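Kustbridge Street Sensor Post, Model 307

Traffic and air sensor for new city districts
Maker: Lurer
Status: in stock, next batch in December

The Kustbridge post is made for towns and land developers who want to measure a street from the first day people live in it. One post counts cars, bicycles and persons on foot, and it measures also noise and fine dust. It was first installed in the Dirkik district, where 39 posts stand today along the main road and the two school streets.

The post does not save faces or license plates. Only the counts are sent to the city office, every 30 minutes, by the mobile network or by cable. If the connection is lost, the post keeps the data for nearly 200 days and sends them later.

Installation
The base plate fits on a normal concrete foundation. Two workers are enough. Please order the ground anchor separately if the street is not yet paved.

Power
Solar panel with battery, or street light supply. For streets with tall buildings on both sides we advise the second.
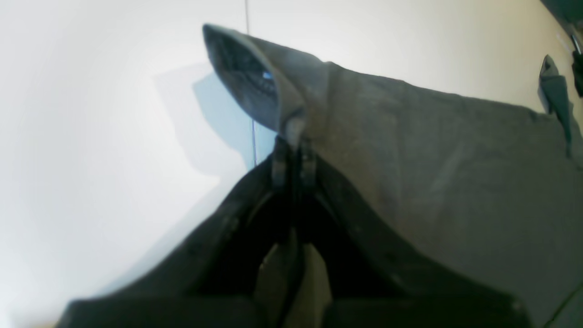
Gray fabric held between two gripper fingers

In the box
Post, base plate, sensor head, key for the service door, printed manual in English.

Options
Ground anchor
Matlala display for bus stops
Longer post for wide roads

Delivery and price
The price depends on the quantity and on the distance. Write to our sales office with a plan of the streets and we send you an offer.

Page updated September 29, 2026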